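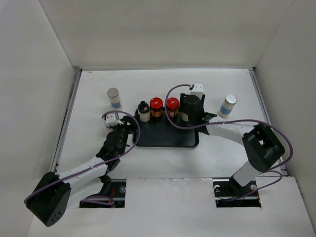 Progress report to the Rovano Fund
Spice and Sauce Makers Support, Trotden district
Second reporting period, ending November

1. Summary

In this period we continued our work with small home producers of sauces, pickles and ground spices in the Trotden district. There are now 24 households in the program, of which 13 have finished the full hygiene and labeling course. The others started later and will finish in the next period. The main delay was with the printed labels, and I explain it in section 3.

2. Training

The course is held at the community kitchen in Ivura. We moved the lessons to Sunday, because on working days many of the women could come only for one hour and then had to leave for the school bus. Attendance became better after this change, but two families from the upper villages still have difficulty to arrive on time.

The lesson on acidity was the hardest one. The participants know very well from taste when a pickle is ready, but they were not used to writing down a measurement. We now ask each household to keep a small notebook with the date of cooking, the result of the test strip and the name of the person who filled the jars. Anil Shetty checks the notebooks when he makes his visits. He found most of them in good order, and in a few cases he asked for the page to be written again more clearly.

3. Packaging and labels

The first order of labels was printed with the old list of ingredients for the chili sauce. We did not accept the order. The printer, Lobo, agreed to print it again without charge, but we lost almost 13 days.

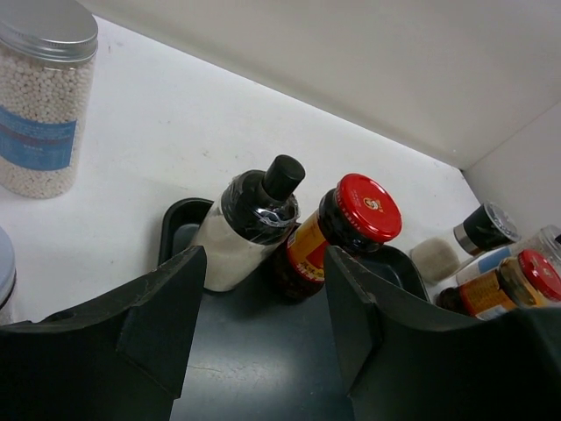 The second order came complete and was given out to the households in the same week. Each label has now a free space for the batch number, which must be written by hand. Some participants would prefer a stamp – we are asking for the price of this.

We also changed the size of the jar for the lime pickle. The shopkeepers told us that the large jar stays too long on the shelf, and customers ask for a smaller one that they can finish in one month.

4. Sales

The producers sold 2477 jars and bottles together during the period, and 733 of these went through the new shop counter in Ivura. The rest was sold at the market and directly to neighbors. We had hoped for more sales through the counter, but it opened later than planned and the refrigerator was delivered only after the opening.

5. Changes to the budget

We ask for your permission to move the unused part of the travel line to packaging. The total amount stays the same. The table with the details is sent separately.

6. Next period

We will finish the course for the remaining households and repeat the acidity lesson for anybody who wants it. We also plan to visit two shops outside the district and leave samples there. The next report will include the results of these visits and the price of the stamps.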